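Phone won't read my passport chip in the Voma app, any ideas?

Asked in Phones & Apps, 3 answers

I'm trying to set up my Voma account before we fly out in January and I'm stuck on the bit where you hold your phone against your passport so it can read the chip. I've got a Kastine 4, fully updated, NFC switched on, and it taps on and pays for coffee with no dramas. But with the passport it gets as far as "reading, please hold still" and then drops out. I've tried it 14 times now (yes, I kept a tally, I was cranky). My partner did hers first go on an older Bayram. Same wifi, same kitchen table! Is it my phone or is it the passport?

Answer 1

Mine did that. Turned it off and on again and it worked, dunno why.

Answer 2 — marked as helpful by the asker

Take the phone case off first, especially if there's a card in it. Then find out where the antenna sits, as on the Kastine it's up near the camera and most of us lay the middle of the phone on the passport out of habit. Shut the passport, put it flat on something that isn't metal, rest the top third of the phone on it and don't slide it about once it buzzes. Paying for a coffee is over in a blink, but the chip has your photo on it and that takes a fair bit longer, so any wobble kills it.

Also check the passport number, birthday and expiry date you typed in. The app uses those to unlock the chip, and if one's wrong you can get the same vague error — mine came up as code 113, which told me nothing. I'd mixed up a zero and the letter O. Felt like a right goose.

I ended up doing mine on the bare floor in our back room, mid reno, and it went through in roughly 33 seconds.

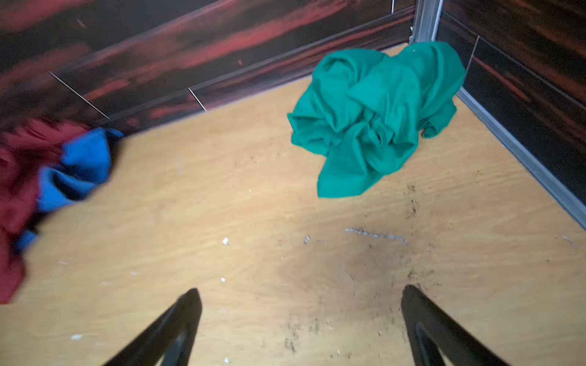

Back room: ply floor, dark walls, metal corner trim.

If it still won't go, borrow another phone just for the scan. Voma let me log in on my sister's and then go back to mine afterwards.

Tarcísio Teixeira

Answer 3

Are you sure it's got a chip? Look for the little gold symbol on the front cover. I'd ring Voma and ask if you can do it at a Bandberg counter instead, they did my dad's there.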